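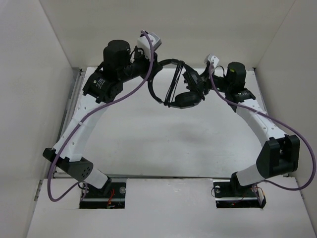
I have been at war with my headphone cord for seven years, and the cord is winning. The headphones themselves are great, a big padded over-ear pair by Gunineck that I bought for $85 when I started working from my spare room, and they still sound lovely. But that cord! It knots in a drawer, it knots on a hook, it knots while I'm wearing it. A tangle of thin black cable hanging over a white work surface, like the one up top, is pretty much the view I get every morning before coffee. Against a dark desk you could squint and ignore it. Against white, well, good luck.

And yes, the white was my idea. Last May I decided the spare room needed to be bright, so the desk went white, the walls went white, the shelf over the desk went white, and I sat in the middle of it feeling like a person with her life together. That lasted until I plugged something in.

## Picking a cord you can stand to look at

My first thought was to hide everything. I bought a plastic box with slots in the ends, stuffed the power strip inside, and then spent a month opening it up again whenever I needed a different charger. The box lives in the garage now. What I should have done is what I did next, which was walk down to Pakura (the little hardware place near my bus stop, open until 7) and look at the colors. Cable comes in colors! I had been buying black and white my whole life like there was a law.
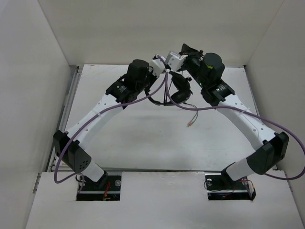

*Photo: Cendutska*

Purple is the one I keep coming back to. A thick purple cable looks like somebody meant it to be there, and one small white fastening where two runs meet does more for me than any amount of hiding. I redid my speaker wires in a lavender sleeve, 18 feet of it, and I like them enough that I stopped routing them behind the bookcase. My sister asked if they were decorations. I took it as a compliment.

One tip if you try a sleeve: buy more than you measured. Cords go around corners and yours will too. I came up short by the window and there's still a bare black bit there that I've decided to call a detail.

## The walls get it too

Then there's the upkeep. I'd read that matte white hides bumps, and it does, beautifully. It doesn't hide elbows. Every place where a cord swings or a chair back touches, you'll get a gray smudge within the month, and then you'll get a second one from trying to rub off the first.

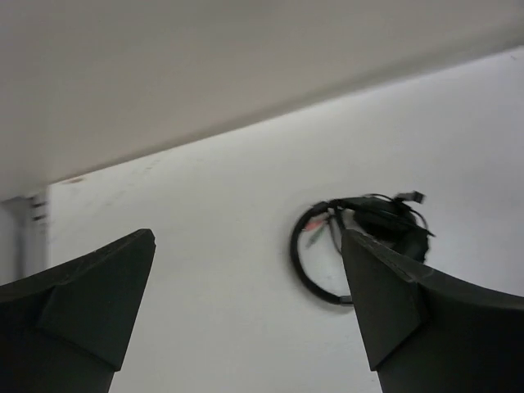 *White wall, close up: faint smudges, a few scuffs and one small brownish mark.*

I used to go after marks like that with a scrubby sponge, and I'd end up with a shiny patch bigger than the mark. These days it's a damp cloth and a drop of dish soap, very light pressure, then hands off until it dries. If it's still there I get out the leftover paint. I keep mine in an old jam jar with the color name on the lid, Khumalo White, and a kid's paintbrush taped to the side.

As for the headphones, I've gone back and forth on where they should live.
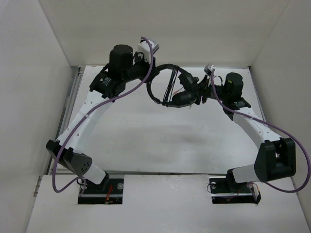
A drawer is out, for the reasons above. A hook under the shelf worked better, except that I bumped the ear cups with my knee whenever I rolled in close. What I do now is lay them on the desk with the band standing up, fold the cord back and forth in loose loops as long as my hand, and put one soft tie around the middle. Takes me 30 seconds. Wrapping it tight around the headband is faster, but that's how I killed my last pair, right where the cord goes into the cup, so please don't.

I did look at going wireless. I got as far as putting a pair in my cart, and then I thought about one more thing to charge, on one more cable, on that white desk, and I closed the tab and went back to folding.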